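Ticket 1000 – Label printer skips every second label
Site: Clidlow shop
Opened by: Dace Vaher

Step 1. Power cycle
Off for 40 seconds, back on, same skipping. At least it's consistent, and I love a consistent fault!
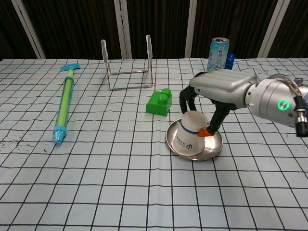

Step 2. Sensor and label size
Colton Campbell spotted it! The driver was still set to the old roll, so the gap sensor kept overshooting. Changed the size, ran calibration 2 times and printed 19 labels in a row – perfect, every one.

Status: fixed. Covthorpe has the same model, so I'm checking theirs next.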